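Okay, our little group finally wrote down house rules for small desktop arms, and I've been asked to share them, so: thread. We're people with kitchen-table robots, no lab, no safety officer. Some of us had been getting a bit casual (me, I mean me).

First one, and the one I'll fight for. Hands stay out of the reach circle while the motors are powered. Small servos feel harmless right up until a finger is between a bracket and the edge of a bin. Léonie Carré wanted "unless you're being careful" added to the end and we voted that down so fast!

Second: the power switch goes where your free hand already is. If you have to lean across the arm to kill it, move the switch. I had mine behind the thing for months, which is pretty embarrassing to type out.

Third: fixed start position, fixed end position. Same pose every time, and you check it by eye before you hit record. Half of my bad runs back in February came from starting with the wrist a little bit turned.

Fourth is about the stuff on the table. Bricks go out in a new layout each episode. I'm terrible at this one, I put the red one in "my" spot without even thinking, and then the policy learns my habits instead of the task.
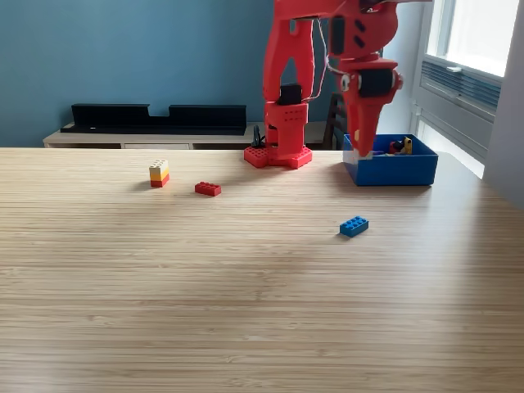

Maxence Bodin replied that rule four is fine for training, but for evaluation you want the opposite: a set of layouts written down ahead of time, the same for everyone, or the scores mean nothing.

And yeah, he's right, so we split it. 4a, shuffle when you collect. 4b, use the 16 written layouts when you test. Annick Rey drew them up on graph paper and I have them taped inside a cupboard door.

Fifth, log the failures. All of them. My Lavley folder has 1,377 episodes in it and I used to delete the ugly ones before anybody saw. Now a drop gets tagged as a drop and stays in. We allow up to 300 episodes per session and then you stop, even if it's going great, even if you're having fun.

Sixth, cables. Leave slack at every joint, then run the arm slowly through its full range before the real session and watch for anything that pulls tight or snags. Takes two minutes. I skip it when I'm excited and then I'm sorry.

There was a seventh about pets but Godelieve Vermeulen and I couldn't agree on the wording. She says closed door, period. I say closed door or a second person in the room. Still open, opinions welcome!

The full version has 14 rules, a lot of them boring (file names, so many file names). It went up on the Premar page on July 16, 2023. If yours are stricter than ours, send them over, I'd like to steal a few.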